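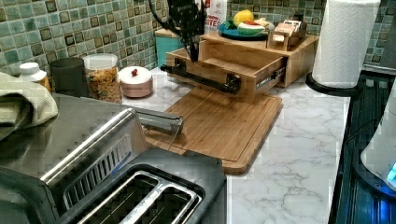

Ngọc Bạch ran the whole length of the pier with the letter over her head, yelling. The lighthouse at Trornus was hers! All 79 steps of it, and the lamp, and the goat.

"The goat's called Vlad," the ferryman shouted. "He bites!"

She didn't care one bit.
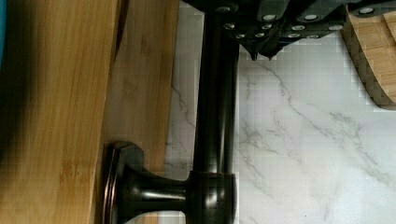
By October she could light the lamp in the dark, and Vlad had bitten her only twice. Oh, those nights! Geese came over by the hundred, and she waved at every ship out of Vekadard.
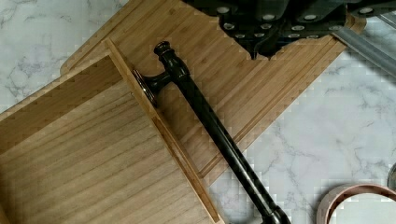
Cutting board on the counter.

Then one night a ship waved back.

Last updated: October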